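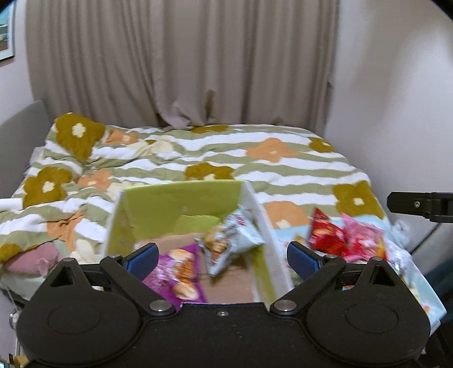 Figure 2. An open cardboard box with lime-green paper along its back inner wall.

3.1 How people pick a box for keepsakes

I went into this part of the study thinking size would matter most. My guess was that people would grab whatever fit the letters and photos they had and leave it there. Then I sat down with 31 households in Neves and the talk kept drifting to paper - what goes inside the box, what color it is, who put it in. In 22 of those homes the main keepsake box had some kind of lining, and most owners could tell me where the paper came from.

Tiago Esteves and I did the visits in March, and I did most of the talking while he took notes. We asked everyone to tell us about the box before opening it. I liked this order a lot, and so did they! People told us about weddings and old neighbors, and one woman talked for two hours about a single recipe card.

Bright papers (greens, oranges, a loud pink) came up more in homes with kids. Inês Azevedo found much the same in her Sustow interviews, though she asked about drawers as well as boxes, so I'd go easy on comparing the two. Plain brown cardboard had its fans too. Three people told us a lining would feel fussy, and one of them was pretty firm about it. I come back to those three in Section 3.2, where I look at what gets thrown out.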